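Foam letters all over the place, how do you sort and store them?

Asked 15th April in Kids' Stuff and Playrooms

Hi all, hoping somebody has a system for this. We have a big tub of those little foam alphabet letters (the soft chunky kind, all different colors) and I'm losing my mind a bit. My daughter is four and she loves them, but she only ever wants to play with a few at a time, and the rest end up on the floor, under the couch, in the dog bed, you name it. The tub they came in split back in October and since then they've lived in a shopping bag.

What I've started doing is putting plastic plates out on the table and giving her a few letters on each. She's in charge of moving them around. Sometimes we do it by color, sometimes it's "letters in your name" and sometimes she just feeds them to her bear.
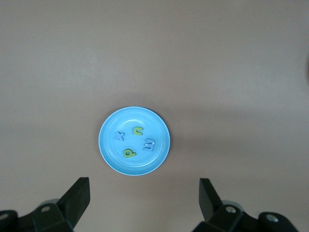 So it sort of works as a game, but I've got three questions really.

First, is it worth sorting by letter at all, or should I go by color? The colors don't match up with anything, you can have a green n and a green something else and I can't see any logic to it.

Second, do I keep lowercase and capitals apart? Ours came all jumbled, and some letters are no help because an x is an x whichever way you look at it.

Third, what do you store them in? I looked at the Britero drawer unit, the small one, but the drawers seem awfully deep for something so tiny. I don't want to spend a lot. Also we are short on space, the playroom is the end of the dining room.

Thanks in advance!

Answer 1 (marked as helpful by 11 people)

Oh I feel this one! We had almost 700 of these at one point, between two kids and a very generous grandmother, so I've tried pretty much everything.

Don't sort by color for storage. It looks gorgeous for one afternoon and then you need a k and you're digging through every color you own. Color is great for the playing part though, so keep your plates going for that.

For storage I went by letter but lumped together, so A to E in one box, F to J in the next and so on, with the last few letters sharing with Z. Shallow boxes with snap lids. I got mine at Humphreys in the craft aisle (they're meant for beads) and they stack on a bookshelf, so no extra furniture. You're right about deep drawers, by the way. Everything sinks and you end up tipping the whole lot out.

On capitals and lowercase, I kept them apart for my older one when she was learning to write and it did help her. With my younger one I never bothered and he's fine. If you do split them, just decide where the c, o, s, v, w, x and z go and stick with it. I put ours in by size, big ones with the capitals. There will be arguments with yourself about some of them.

For the table game, plates with a bit of a rim are good and you want a few of them. We use one as the "take from" plate and the others as the "put in" plates, and only a small handful of letters comes out of the box. When that handful is done it goes back before the next one comes out. 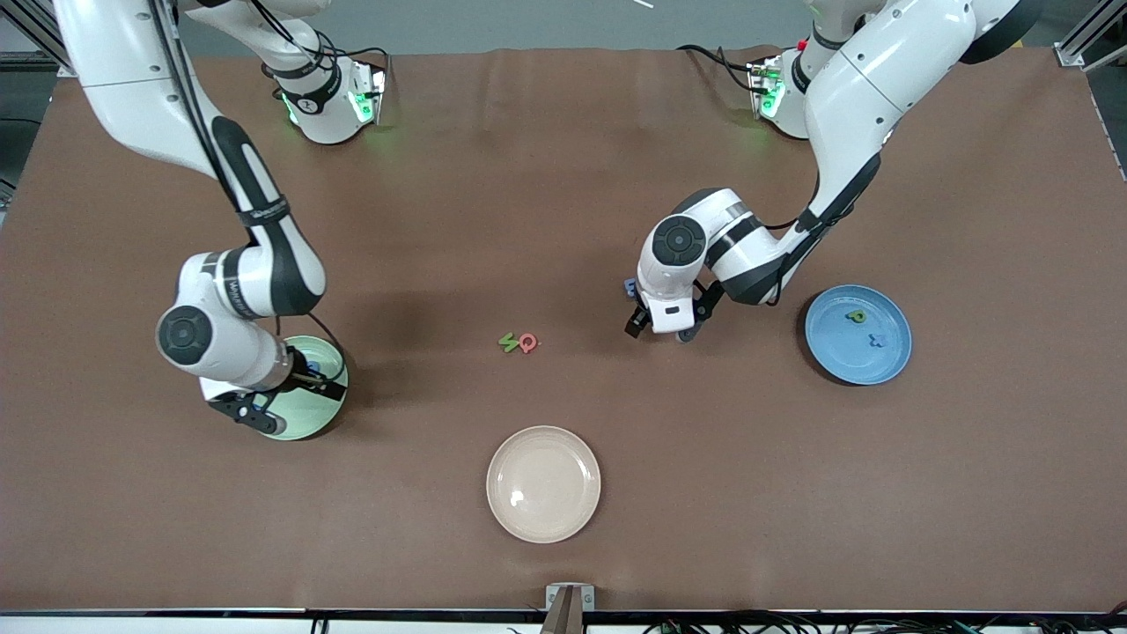 If she gets bored of moving them with her fingers, try kitchen tongs or those big kid tweezers. My son would do that for ages, way longer than he ever did plain sorting, and his teacher in Tununport said it's good for their hands before they start with pencils. The foam is squishy so they can get a decent grip on it.

One more thing, put a tray or a bath mat under the table where she sits. Foam letters bounce more than you'd think.

Answer 2

mesh laundry bag with a zipper. done. you can wash them in it too, cold, no dryer. mine have been in one for 2 years

Answer 3

I'm going to disagree a little with the first answer. At four I wouldn't sort by letter at all. I run a small home daycare in Berkodton and any system the kids can't put away themselves falls apart by lunchtime. We've got one low bin for foam letters, that's it, and I pull out what I want for the day in the morning before they arrive.

If you bought a giant set (I've seen tubs of 2000, who needs that) then pack most of it up and put it in a closet. Leave out a couple of alphabets' worth. Swap some over when she gets tired of them. You'll have far less on the floor and she won't miss the rest.

I do agree on the plates. Ours are different colors and the little ones like matching green letters to the green plate and so on. Lightweight plastic ones slide around though, so stick a square of that rubbery shelf liner under each one.

And check the dog bed before you run the vacuum. Ask me how I know.

Comment from the asker

Thank you everybody! Going with the bead boxes for the main lot and a small bin for her to help herself from, and I've hidden half of them in the hall closet already. She hasn't noticed. Tongs were a huge hit this morning, the bear is very well fed. Does anyone know if Humphreys sells the lids separately? We've lost lids on everything else we own so I may as well plan for it.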